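Section 4. Sorting and Packing Loose Items
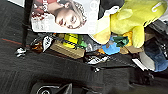
4.1 Before You Start

This section covers the loose items that are left after the furniture has been emptied and moved: magazines, soft toys, small boxes, cards, and anything else that ends up on the carpet. It applies to the Gimov Home Storage Set in both sizes. If you have not put the bins and lids together yet, go back to Section 3 and finish that first.

You will need:

The four Keritz bins from the set, with lids
The flat magazine tray
The bag of small zip pouches
The label sheet and the marker
One soft cloth, dry
A vacuum cleaner with a hose attachment

The magazine tray and the pouches are packed inside the largest bin. Remove the paper liner to find them.

Note: Bins sold before the change of handle do not accept the flat tray. If your bin has a square handle, use the tray on its own, on a shelf or inside a drawer.

4.2 Clearing the Floor

1. Choose one part of the carpet to work on. An area the size of a bath towel is enough to begin with.

2. Move floor lamps, stands, and poles away from the area if they can be moved. If a pole is clamped or fitted near the floor, leave it where it is and work from the other side.

3. Set the open bins in a row along the wall, with the lids underneath them. Leave enough room to kneel between the bins and the items.

4. Lift the large soft items first. Plush toys hide small parts, and small parts get stepped on.

5. Lift magazines and other flat items next. Pick them up with both hands, one on each long side. Do not drag a magazine out from under other things by its cover.

6. Pick up what remains by hand. Do not sweep small items into a bin together. They will have to be taken out again in 4.5.

7. Go over the bare carpet with the hose attachment before you set anything back down.

CAUTION: Check under and behind each item before you vacuum. Small glossy pieces and thin cards are easily pulled into the hose.

4.3 Magazines and Printed Items

The tray holds magazines flat, in a stack no higher than the side walls. A glossy cover will stick to a plastic surface if it is stored damp.

1. Wipe the cover with the dry cloth. Do not use spray cleaner.

2. Straighten bent corners with your fingers. For a deep crease, close the magazine and leave it overnight under a heavy book.

3. Remove loose inserts and subscription cards. Put the ones you want to keep in a zip pouch.

4. Lay the magazine in the tray with the spine toward the back wall.

5. Turn every second magazine around so that the spines alternate. This keeps the stack level.

6. Stop when the stack reaches the line molded into the side of the tray.

Do not stand magazines upright in the deep bins. They sag and take on a curve that is hard to press out.

Printed cards, gift tags, and other cut-out shapes should be stored in pouches, flat, with no more than one layer of tags in each pouch. If a tag belongs to a toy or a gift, write the name of the item on the pouch label.

Note: The tray is made for standard magazine sizes up to 300 mm tall. Larger issues can be laid across the top of the deepest bin, under the lid.

4.4 Plush Toys

Soft toys go in the deepest bin, which is marked 11 on the base. It has air slots near the rim. Do not cover the slots with labels.

1. Shake each toy outdoors or over a hard floor.

2. Brush off carpet fibers with your hand or with a lint roller. Brush in the direction of the pile.

3. Look over the seams and the places where arms, legs, and ears join the body. Put any toy with an open seam to one side for mending.

4. Read the care tag, if there is one, before washing. Do not cut the tag off.

5. If the toy has been washed, let it dry fully. Squeeze the thickest part of the body. If it feels cool or heavy, it needs more time.

6. Place the largest toys in the bottom of the bin, on their backs. Fit smaller ones into the gaps. Fold arms and ears in loosely.

7. Close the lid without pressing down. If the lid does not latch under its own weight, take one toy out.

CAUTION: Do not store plush toys in the same bin as printed paper. Ink can rub off on light fabric. Pale panels and bright yellow fabric show the marks most clearly.

Toys that are used every day do not need to be packed. Keep them in the open basket from the Lund add-on kit, or on a low shelf a child can reach.

4.5 Small Items and Boxes

Small items take the longest. Maj-Britt Tangen, who wrote the first edition of this guide, recommended doing them last and sitting down for it, and we have kept her order of steps.

1. Spread the items on a tray or a light-colored towel.

2. Sort by where each item is used. Sorting by color or size looks tidy but makes things harder to find later.

3. Put each group in a pouch. Press the air out and close the zip.

4. Write the room and the contents on the label. Use the marker supplied. Ballpoint rubs off the label film.

5. Stand the pouches in the shallow bin with the labels facing up.

Cardboard boxes found among the loose items should be opened and checked. Keep a box if it protects something that is still in the house. Otherwise, flatten it for recycling. A box that is kept should go in the bin with its contents inside it. Do not put an empty box in a bin.

Note: Items you cannot identify go in the pouch marked HOLD. Go through the pouch when you next empty the bins, and throw out what is still not claimed.

4.6 Stacking the Bins

1. Stack on a level floor. On carpet, put the base board from the set under the bottom bin.

2. Place the bin with paper and boxes at the bottom and the plush bin at the top.

3. Turn each bin so that its label faces the room.

4. Press on each corner of the stack. If it rocks, take it down and check that the lids are seated.

The finished stack is 620 mm wide with the handles folded in. Allow extra space at the side for opening the latches.

WARNING: Do not stack more than 2 bins where small children play. Do not let children climb on the bins or sit inside them.

Keep the stack away from radiators and out of direct sunlight. Covers fade, and the lids can warp.

4.7 Common Problems

The lid pops open on the plush bin.
The bin is too full, or an ear or arm is caught in the latch. Open the lid and tuck the fabric in.

Magazine covers stick together.
Separate them slowly from the spine side. Leave them open in a dry room for a day, then put them back with a sheet of plain paper between each pair.

Labels curl at the corners.
The surface was dusty. Peel the label off, wipe the bin with the dry cloth, and use a new label.

The bottom bin leaves marks in the carpet.
Use the base board. To raise the pile again, dampen the mark lightly, let it stand, and brush it up with your fingers.

A smell comes from the plush bin.
Empty the bin, wash it with mild soap, and dry it with the lid off. Check every toy for dampness before packing again.

Replacement labels, pouches, and latches are sold under the Flendavholm parts list at the back of this guide. Give the number on the base of the bin when you order.

Continue with Section 5, Closet and Hallway Storage.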